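Workcombe Home Notes
Kitchen: Plastic cups and tumblers
Last updated Mar 8, 2025

Plastic cups get pushed to the back of a cabinet and come out scratched, cloudy or stuck together. A tray solves most of that. Use one with a raised rim, set it on the counter, and sort everything there before any of it goes back on a shelf.

Start by getting all the cups out at once, tall ones and small ones together. Don't stack anything yet.
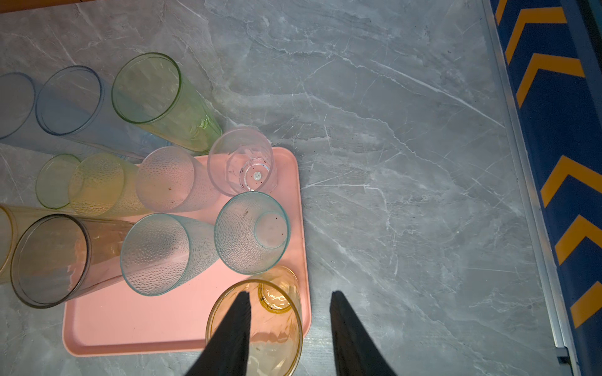 Cups on and beside a pink tray, ready for sorting.

Look inside each cup under a good light. Crumbs and dust settle in the bottom, and the grooves of a faceted base hold on to them. Rinse with warm water and a drop of dish soap, then use a soft bottle brush. Scouring pads leave marks on clear plastic that won't come out.

Wipe the counter too. Specks are hard to see on a marble pattern, so run your palm over it first – you will feel what you missed. 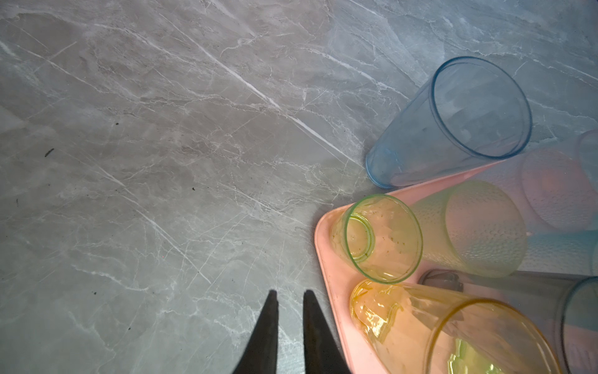

A large blue cup on its side by the corner of the tray.

Sort by size first and color second. Large tumblers go at the back of the tray, small cups in front. If each person in the house has a color, keep one spare of each and box up the rest. We go through ours every September, when the picnic things come in.

Cups that are going back into use can stand on the tray while you clear the shelf. Leave a little space between them so air can get in.
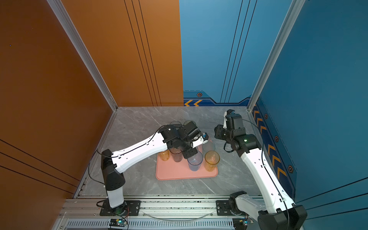
Orange, clear and smoky cups grouped around the tray.

Textured cups need more drying time than smooth ones. Water sits in the dimples, and if you nest them damp they will stick. To free a stuck pair, put cold water in the inner cup, stand the outer one in warm water for a few minutes, and twist gently. Never pry with a knife.
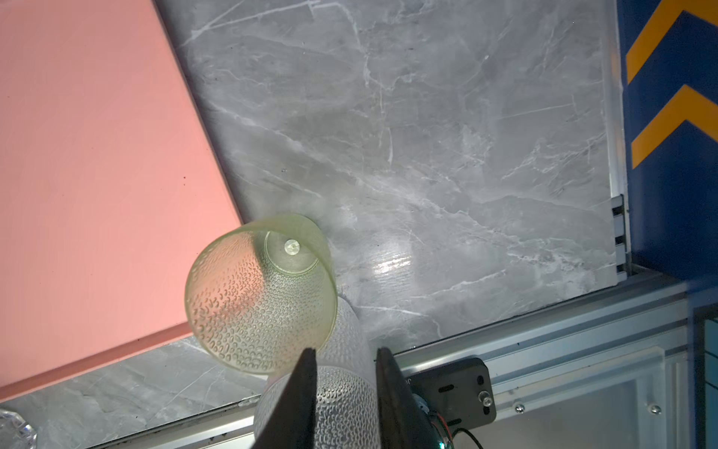

Green and clear cups with a dimpled surface.

For the shelf itself, a thin liner stops sliding. Stack no more than four high, and keep cracked cups for paint water or seedlings.

Tips sent in by Evaristo Olvera, Wanstead
Next page: Lids and food boxes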